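Planning and Costing a Second Two-Arm Bench for the Teaching Lab
Final report, group project in equipment planning
Jade Perron, Ovidiu Zamfir, Brock Beaulieu
Project tutor: Munther Mansour
Bestham College, Flurkemthorpe site

1. Background

The robotics lab at Flurkemthorpe has one two-arm bench. It is shared between the second-year practical, the final-year projects and the open sessions in the late afternoon. In February our group was asked to work out what a second bench would cost, what should be bought new, what could be made in the workshop, and in which order the money should be spent.

We were given a ceiling for the first round of spending and told that the arms themselves would come out of a separate budget. This report therefore covers everything apart from the arms: the frame, the walls, the work surface, the rail and mounting plates, cabling, small boards, gripper spares and the objects used in the exercises.

2. How we worked

We began by sitting in on sessions at the existing bench and writing down what was in use. After that we split the work. Jade took the frame and walls, Ovidiu took the grippers and wiring, and Brock collected prices and kept the spreadsheet. Dwight Lavoie, the lab technician, checked our parts list twice and struck out several things we had put in without good reason, including a second set of side lamps.

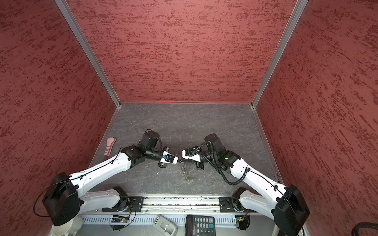
We decided early on to sort every item into one of two groups. Group A is what the bench can't run without. Group B is what makes it easier to use or keeps it running for longer. The split caused more argument than the prices did. Ovidiu wanted spare gripper fingers in Group A and Brock wanted them in Group B. They ended up in Group A after Dwight showed us the repair book for the autumn term, in which finger damage was the most common entry.

3. Frame, walls and surface

The frame can be built from standard aluminium profile. The workshop already cuts this for other jobs, so we costed the profile, the brackets and the fixings but no labour. A ready-made frame from Esudard would arrive square and with the feet fitted, but it costs a good deal more and takes 13 weeks to deliver. Our view is that the workshop frame is good enough. The one risk is that the workshop is busy before the summer show, and a frame started in that period would probably be late.

For the walls we compared plain panels with textured ones. The difference in price is small. We chose the same red textured finish as the present bench so that exercises can be moved from one bench to the other without changing the background. Students who work with the camera feeds asked for this, and it was the only request that came up in every conversation we had.

The surface was harder. Montes sells a sheet in the right size, but only in white, and the white sheet showed glare under the ceiling lights when we tried a sample. We have put down a dark, veined covering over a plain board. It can be replaced when it gets scratched without taking the frame apart.

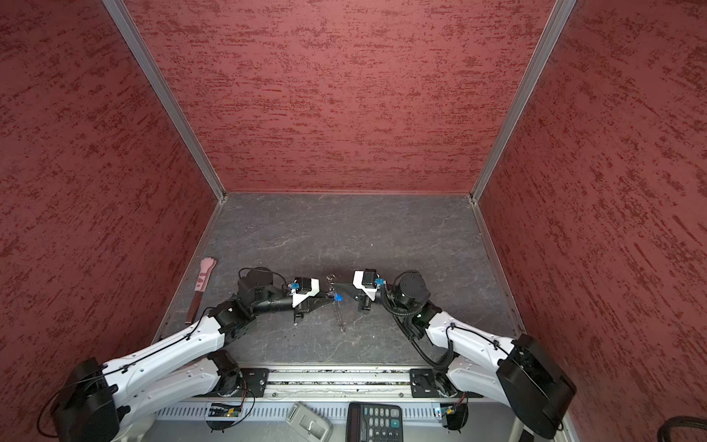 Figure 2. The two-arm bench with a short chain and a pink spatula on the work surface.

4. Rail and mounting plates

Both arms should be bolted to a single rail along the front edge. We looked at fixing each arm directly to the table, which would save the cost of the rail, and decided against it. With a rail, the distance between the arms can be changed by loosening the plates and sliding them along. With direct fixing it means drilling new holes.

The plates are a simple part. Two quotes came back for having them cut outside, and both asked for a minimum order larger than we need. Dwight thinks they can be cut in the workshop from plate left over from last year. We have kept a small sum in the budget in case this falls through.

One cost we had missed in the first draft was cleaning. The grooves in the rail collect dirt, and a student on the final-year project told us she spends part of each session brushing it out. A cover strip for the groove is cheap, and has been added to Group B.

5. Cables and boards

The cable list grew more than any other part of the budget. At first we allowed only for the lengths between the arms and the power supplies. We had left out clips, ties, spare connectors and the flexible conduit that protects the cable where the arm bends. When these were added the cable line had almost doubled.

We recommend ordering the conduit by the reel. Short lengths cost more per metre, and a reel would supply repairs on both benches for several years. The small boards should be bought with one spare each. They are not expensive, but the supplier ships them only once a month, and a bench that is waiting for a board can't be used at all. 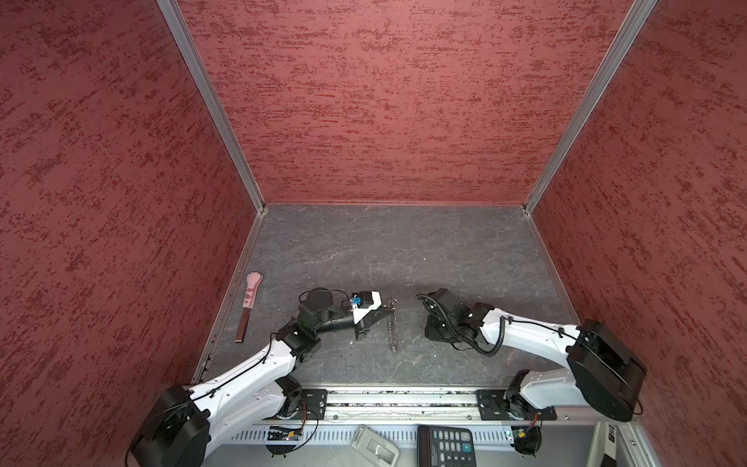
We also suggest that the new bench has its cables labelled at both ends from the first day. Labels were never put on the present bench, and tracing a fault takes longer than it should. A label printer is already kept in the stores, so the only cost is tape.

6. Exercise objects

The brief from Munther Mansour asked us to include the objects that are picked up in the practical. These had never been budgeted before. Most were brought in from home or found in drawers, and when one went missing the exercise was changed to suit whatever was left.

We set aside 400 for objects and storage, which is more than enough for a first set and allows for losses. We recommend buying every object in pairs, with one kept back in a labelled box. The set should mix stiff and floppy items, things that are easy to see and things that are not. Clear plastic is worth having for the second reason, as the camera exercise is much harder with it. The full list has 16 items and is given in the spreadsheet.

7. Grippers and spares

The grippers come with the arms, so only spares fall within our budget. We compared replacement fingers bought from the arm supplier with fingers made here. The bought ones fit straight away, and the ones made here cost less but need some filing.

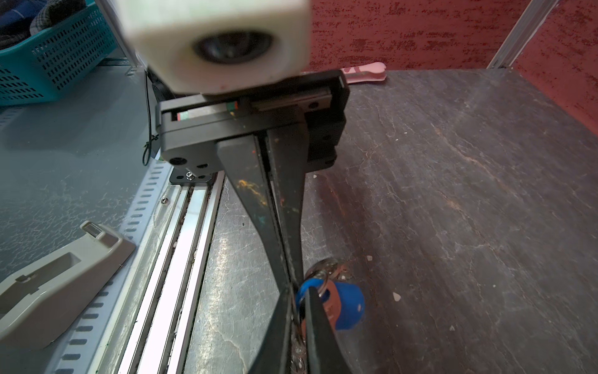

Finger wear was the point on which we had the least information to begin with. The repair book records when a finger was changed but says nothing of its condition at the time. We have asked for a short note to be added to each entry from now on. Scuffs and flecks of paint, like those on the wider finger when it was closed on the key ring, should be written down as surface marks and should not lead to a replacement. A bent finger or a loose bolt should. If this rule is followed, we think two sets of spare fingers per year will be enough for both benches.

8. Budget summary

Group A covers the frame, walls, surface, rail, plates, cables, boards and one set of spare fingers. Group B covers the groove cover strip, the second set of fingers, the exercise objects and their storage boxes. The total for both groups is 3,577 pounds, within the ceiling we were given. Delivery is included where the supplier stated it. Where it was not stated we used the charge from the college's last order with the same firm.

If the total has to come down, the groove cover and the second set of fingers should be put off first. We don't advise cutting the spare boards.

9. Order of purchase

Conduit and boards should be ordered first on account of the monthly shipping. The aluminium profile should follow as soon as the workshop confirms a free slot. Wall panels and the surface covering are kept in stock by the supplier and can wait until the frame is standing, which also avoids storing large sheets in the corridor. Exercise objects can be bought at any point before the autumn term.

10. Open points

We still don't have a written price for the feet of the frame. The figure in the spreadsheet was given over the telephone and needs confirming. The position of the bench has not been settled either. The place by the window has enough sockets but gets direct sun until 11 a.m., and the place by the stores door would need a new socket, the cost of which is not in our total. Ovidiu will pass the spreadsheet to Dwight Lavoie, who will keep it up to date once ordering starts.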